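Old office tower, hard drive sits in a blue plastic tray and I don't know how to put it back

Asked by Vasylyna Chornovol
2019-08-21
Tags: desktop, hard drive, cables

Good day to all. I have bought a used desktop tower from the shop Prosser in Nellbridge, for 45 dollars. It is for my mother, who needs only mail and photos. The disk inside has 800 GB written in the listing, and I want to change it for a smaller and faster one. I have read the guide on the Turna forum but it shows a case with normal screws, and mine has a blue plastic tray.

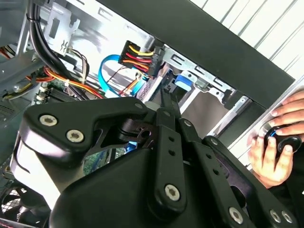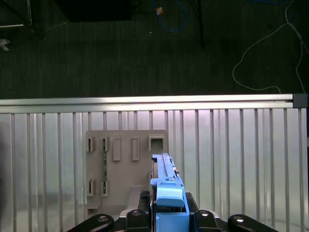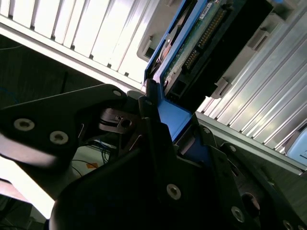 My questions are these. Must I unplug the two cables first, the power and the data, or can I take the tray out together with them? And how hard is it allowed to press on the plastic? I am afraid to break it, a new tray costs 33 dollars with shipping and I would be very sorry for this money.

Also, is it important which end of the blue data cable goes to the disk?

Cadi Pugh

Unplug both first, always. Shut down, pull the cord out of the wall, hold the power button for a few seconds, and then take the cables off the drive. Hold them by the plugs and don't tug on the wires. The blue data cable may have a little metal clip on the plug. If it does, squeeze it while you pull.

For the tray, look for a latch before you use any force. On most of these office towers a light squeeze or push on the latch is enough and the tray slides. If it needs real strength, something is still holding it, usually a cable you forgot. The plastic gets stiff with age, so go slowly.

With a plain straight SATA cable either end will do. Some have one angled plug, and then you use whichever fits better in the space you have.

One more thing: if your new drive is the small 2.5 inch size, it won't sit in this tray without an adapter. Check before you close everything up. And copy off anything you want to keep before you remove the old one.

warkwood_79

just buy a newer pc, those are junk

Vasylyna Chornovol

Thank you Cadi, your answer is very clear. I had forgotten the power cable, so it is true what you wrote about the force. The tray is out now and the plastic is whole. My new disk is the small size, so I have ordered the adapter and will write again when it comes.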